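Cutlery sorting week for the Ellwood robotics club. Two arms, one green mat, forks and knives everywhere. Short thread on where we are.

Goal for March: every utensil into a clear container, no human hands. Declan Ní Bhriain wrote the scoring sheet. A dropped fork costs you 50 points. 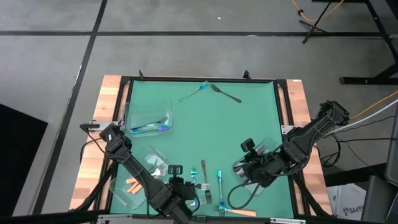
Page 23

The dark knives are the hard ones. The silver forks we can mostly get – the knives lie too flat for our fingers.

We have 684 practice runs logged so far. The left arm is ahead of the right. Students are retraining the right one tonight.

Next up is the joint meet with Potberg. They scored 92 on their last round, so we have work to do – more after practice.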